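Timville Residents' Board > Roads and Traffic
Topic: Speed camera on Bunmont Road damaged again

marrow_lane
Posted Friday, February 19, 2021
Good evening to all. This morning I passed the speed camera on Bunmont Road, near the petrol station, and the glass is broken and there is black paint over the box. It is the second time after September. Does anybody know if it still works? I ask for the reason that cars were already going faster when I walked back in the afternoon.

kestrel58
It was flashing at 3 o'clock when I drove by, so I think one side works. I don't support people who break things, but that camera is badly placed. The limit changes 15 metres before it. How can a driver brake in this distance?

Habte_R
I do not agree. There is a sign on the hill, long before the camera, and you have plenty of time if you look at it. I have driven there for 17 years and I have never received a fine. My children cross at that corner to go to school.

kestrel58
The sign on the hill is behind a tree in summer. I wrote to the council and got a reply with no answer in it.

oldferry
In Droren they had the same trouble. They took the camera away and put two speed bumps. The bumps are noisy at night when lorries pass, my sister-in-law complains of it very much, but the cars are slow.

marrow_lane
Speed bumps would be a problem for the ambulances, I believe. Also the bus.
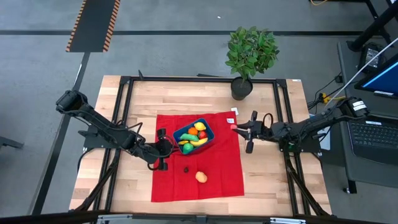 Toy fruit and vegetables in the blue basket, on the red cloth

oldferry
Nice basket. Did you report the damage? There is a form on the council page, under Street Faults. You need to give the nearest house number.

marrow_lane
Yes, I filled it in at lunch. I got a reference number but no date for the repair.

Habte_R
Last time it took nearly 3 weeks. Please, if someone saw who did it, telephone the police and do not write names on the board.

kestrel58
Agreed about the names. About the tree, I will write to them again on Monday.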